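Unit 4: Weight, Volume and Density

These notes go with the April reading. Bring a ruler and a calculator to the session.

Weight tells you how hard gravity pulls on a thing. Volume tells you how much space it takes up. Density ties the two together: mass divided by volume. In this course we give mass in grams and volume in cubic centimeters, so density comes out in grams per cubic centimeter.

For a block with square corners, measure three sides and multiply. For a cube, measure one side and multiply it by itself twice. Check a second side anyway. Wood blocks are often a little off, and a small error in the side becomes a larger one in the volume.

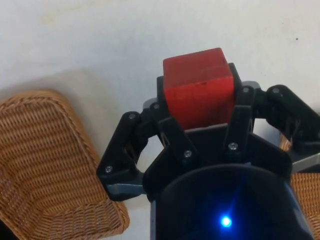 Photo: Wanpen Chaimongkol

Worked example. A block has a mass of 669 grams and a volume of 794 cubic centimeters. Divide 669 by 794 and you get 0.84. Fresh water is very close to 1, so this block floats, with most of it under the surface.

Keep two decimal places in your answers. More than that says your ruler is better than it is.

Odd shapes need another method. Fill a measuring cylinder to 100 milliliters, lower the object in on a thread, and read the new level. The rise is the volume. If the object floats, push it under with a thin wire and read the level while it is fully covered. 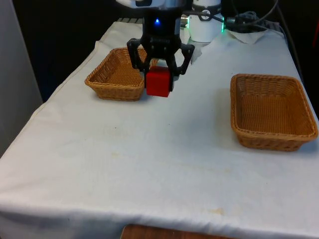

Read the level at the bottom of the curve, with your eye even with the mark. Wipe the object before weighing it again. Wood soaks up water, so weigh it dry first and work quickly.

Density also changes with temperature. Most materials swell a little when warmed, and the same mass then fills more space. Write the room temperature at the top of your sheet.

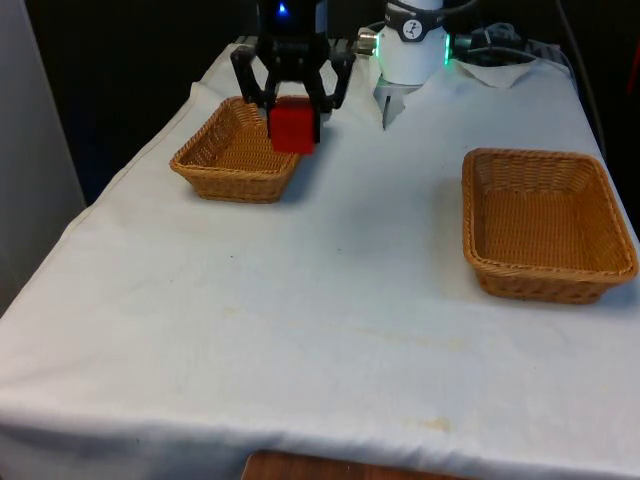
Does cutting a block in half change its density?
The density stays the same if the material is even throughout. Each half has half the mass and half the volume.

Homework: problems 1 to 7 in the Melis workbook. Show the units on every line.
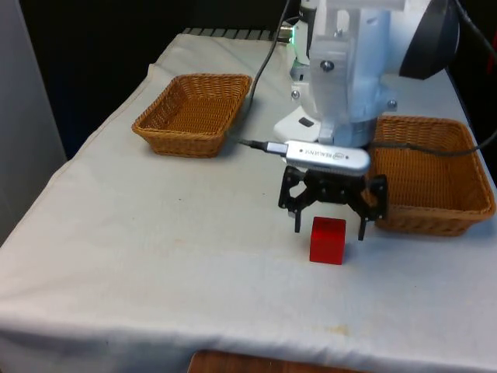 Wicker baskets on a cloth-covered table.

For problem 5, use the outside measurements of the box and treat it as closed. Hand in your sheet at the start of the next session.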